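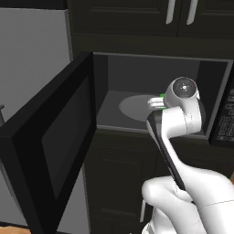 Figure 3. A built-in microwave oven with the door open and the flat turntable on the cavity floor.

4.2 Where the dish goes

We now come to the part of the study we most enjoyed, and the part that surprised us more than any other. Section 4.1 dealt with what people reheat. In this section we ask where on the turntable they put it, a question that household cooking research has mostly passed over in favor of power settings and times.

The physics is well known and rather beautiful. Microwaves reflect off the metal walls of the cavity and form standing waves, so some spots receive a great deal of energy and others very little. A turntable like the one in Figure 3 carries food through these spots and evens out the result, but the exact center of the plate only spins in place. If a cold spot happens to sit over the center, a small bowl left there will stay in it for the whole cycle. A bowl near the rim travels a full circle and meets hot and cold spots in turn.

We asked the 70 households in the Ruawai group to keep a kitchen diary through April, marking the position of each dish on a printed circle. The diary sheet was designed by Rochelle Hollis, and its simplicity deserves a good share of the credit for how well people kept it up. A single pencil mark was enough. Many participants went further and added small drawings of the dish, notes on lids and stirring, and in one wonderful case a running argument between two family members about leftover rice.

Nearly everyone aimed for the center. The habit held for soup, for pasta and for single mugs, and it held in households that told us at the first interview that they knew about cold spots. When we asked why, the answers had little to do with heat. People spoke of balance, of the plate "sitting right," of not wanting a handle to catch on the wall as it turned. One participant compared it to setting a table. We find this delightful, and we also think it matters: advice that talks only about temperature is speaking to a concern people do not have at the moment they close the door.

To see what the habit costs, we heated 200 g portions of lentil soup in the Trallach test kitchen, first at the center and then near the rim, in identical bowls and for the same time. Temperatures were read at 5 points in each bowl. In the oven with the clearest pattern, the gap between the warmest and coolest readings was 11 °C wider at the center position. Stirring halfway through narrowed the gap in both positions, and Maxine Trevaskis's comparison of bowl shapes (Section 4.3) shows that a wide, shallow dish helps again.

Ovens differ, of course, and we would not want a reader to take the rim as the best place in every kitchen. The Skura diaries, collected with a slightly different sheet, contain several models with no turntable at all, and those are treated separately in Section 5.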